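4. Equipment Planning and Cost Allocation

This section describes how the workcell was specified, what was bought and what was deferred. The task requirements were fixed in Section 3 and are not repeated. Costs are given as shares of the approved capital budget, excluding labor, and we treat the arm and its controller as a single line because the vendor quoted them together.

4.1 Planning assumptions

The plan was drawn up before any parts had been handled by the cell. It rested on three assumptions. First, the arm would be the largest single cost and also the item with the longest useful life, so it should be chosen for reach and payload with some margin above the current task. Second, the gripper, bins and fixtures would change several times over the project, and money spent on them early would be partly lost. Third, downtime caused by cables and hoses would be small enough to ignore. The first two assumptions held. The third did not, and its effect on the budget is discussed in Section 4.4.

Three arms were considered. The Skosau unit was rejected on reach: with the bins placed end to end from the base, it could not enter the far bin with the wrist vertical. The Mellura unit met the reach requirement but was offered only with a floor pedestal, which would have meant a separate line for anchoring and a longer approval path from the building office. The third, sold through Obi, could be mounted on a bench and was available from dealer stock. It was selected. Delivery was quoted at 13 weeks for the Mellura unit and was the deciding factor for the schedule, although the Mellura quote was lower before the pedestal was added.

4.2 Allocation by category

The arm and controller took over half of the budget. End-of-arm tooling, including the gripper, finger blanks, valves and hoses, was assigned 13 percent. Sensing and computing together were assigned 25 percent, with most of this going to the computer. The remaining funds covered the bench, containers, fixtures, cable management, spare parts and contingency. We did not separate contingency from spares in the original plan, and this made later reporting harder than it needed to be. Groups preparing a similar request should enter the two as separate lines even when the amounts are small.

Training was not charged to the capital budget. Two operators completed the vendor course in July, and the fee was paid from the general laboratory account. If it had been included, the share assigned to the arm would have fallen slightly and the total would have passed the threshold for a second review.

4.3 Containers and fixtures

Fixtures were bought at the lowest price that allowed the work to proceed. Custom container mounts were quoted by two local shops. Both quotes included a locating plate with dowel pins and quick-release latches, and the lower of the two would have used the full fixture allocation. Since the container size had not been settled, the quotes were allowed to lapse. Gray open bins were set on the wooden bench and secured with spring clamps. The layout is shown in Figure 1.
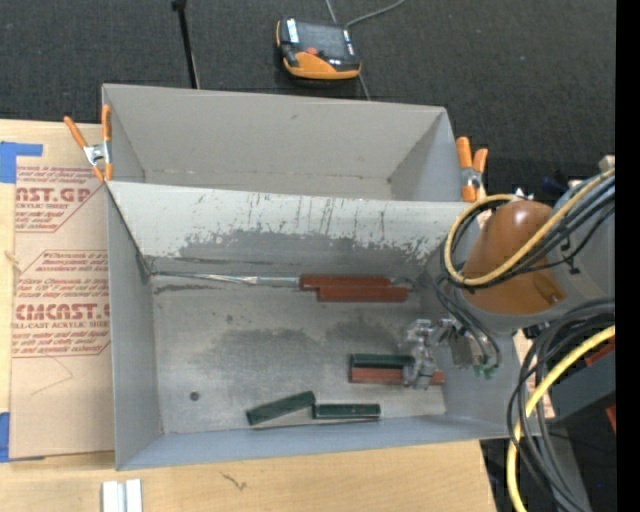 Figure 1. Two-bin layout on the bench, with the gripper lowered over rectangular blocks in the front bin and the pendant placed beyond the table.

The clamped arrangement has a known cost. A clamp can be moved in seconds, and so can the bin it holds. Each time the layout is disturbed, the bin corners must be taught again before unattended motion is allowed. Re-teaching was logged as setup time from the start of the project, and the log was used to compare the clamps with the quoted mounts. At the laboratory's internal labor rate, the mounts would have paid for themselves only if the container position stayed fixed for longer than the present phase of the project. For a cell with a stable product mix the result would be different, and we would expect a dowel-located plate to be the better purchase from the first day.

Bin surface condition was left out of the original specification. Wear on the walls and staining on the floor, both present in the front bin in Figure 1, do not affect mechanical picking but do change the background against which parts are segmented. Reddish-brown and dark green blocks separate well from a gray floor. Thin metallic parts do not separate as well, and the error increases where the floor is mottled. Replacement bins are inexpensive compared with the engineering hours needed to tune the segmentation for each worn surface. The revised plan therefore treats bins as consumables, with a fixed replacement interval and a small annual line.

The choice of bin also affects tooling cost. A part lying parallel to and against another leaves no gap for a finger on the shared side. Parts close to a wall raise a similar problem, with the added risk of contact between the gripper body and the rim. Narrow fingers reduce both problems but wear faster and are more easily bent. We budgeted for one set of fingers and used three. The second and third sets were charged to contingency. Fernandes proposed that fingers be costed per operating hour, as cutting tools are in a machine shop, and this method has been adopted for the next request.

4.4 Hoses, cables and other underestimated items

Cable and hose routing was given no line of its own. The initial plan assumed that lines to the gripper would be dressed along the arm with parts supplied by the vendor. In practice, the wrist needs slack for the full range of picking angles, and that slack has to be carried in loops outside the arm. Loops of this kind can snag on a bin rim or clamp handle when the wrist turns close to the container. Limiting wrist rotation in software removed most of the risk at the price of some reachable poses near the bin walls.

A commercial dress pack from Julix was quoted after the first quarter of operation. The quoted price was close to the whole tooling contingency. The purchase was deferred, and replacement hose, fittings and ties were bought in small lots instead. The separate small orders came to less than the dress pack, but they were placed by different people on different accounts, and the total was not known until Krasniqi reconciled the records. The lesson for planning is limited but clear: routing hardware should be listed as its own line at the time of the first request, even if the amount entered is only an estimate.

Two further items were missed. The first was the teach pendant. No holder was ordered, and a wall bracket with a hook for the cable was added to the second-year request. The second was bench protection. The bench top was specified in wood on cost grounds and has to be covered or refinished at intervals. Acrylic sheet was considered for this purpose and costed at 713 per lot, delivered, in local currency, against a lower figure for hardboard. The comparison did not include the time needed to cut either material.

4.5 Revised plan

The revised plan keeps the arm, controller and computer as purchased. Over the next phase, 37 percent of new equipment funds is assigned to tooling and fixtures, compared with a much smaller share in the first request. The increase reflects finger wear, the separate routing line and the treatment of bins as consumables. No second arm is requested. Log data show that the present arm is idle during re-teaching and finger changes for long enough that a second unit would mainly add more idle time until those two activities are shortened.

The purchase of dowel-located mounts is tied to a decision point and not to a date. When the container footprint has remained unchanged through two consecutive part sets, the quotes will be renewed and the clamps withdrawn from use on the main layout. Until then the fixture line is held open, and any unspent amount is carried into spares.

The figures reported here apply to a single cell operated by a small group, and the shares should be used with care for larger installations. Vendor discounts on second and later arms would lower the arm share, while tooling costs per cell would change little. Safety equipment is covered under a separate building allocation and is outside the scope of this analysis. Section 5 reports cycle time and pick success for the layout in Figure 1 and relates both to the setup log.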